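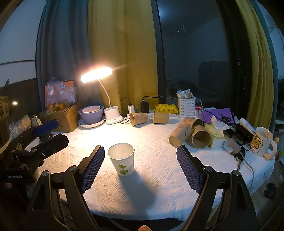 Attachment 1: wrist view before the close, white cup between the fingers, lamp on

Ticket: grasp width drifts in lamp-lit demos
Opened by: Meriem Abou Zeid, 16/02/2023
Status: open, waiting on Nedden

Hi all, me again! I re-ran the Samitz width estimator on the 400 handheld demos and the lamp ones are still off. In 37 of them it says the fingers are closed while they're wide open (see the attachment, that gap is huge!). Daylight demos look fine.

Tried so far:
- recalibrated finger width, no change
- masked the top 20 percent of the image, where the lamp flare sits. Bad demos dropped to 8, yay
- retrained the policy without those 8. Paper cup grasps got a bit better, but I only did one seed so please don't quote me

My guess is the glare is throwing off the exposure and the dark pads just melt together. Camacho, could you send me the fixed-exposure config from Plokilix? I'll redo the lamp set with it and post the plots in this ticket.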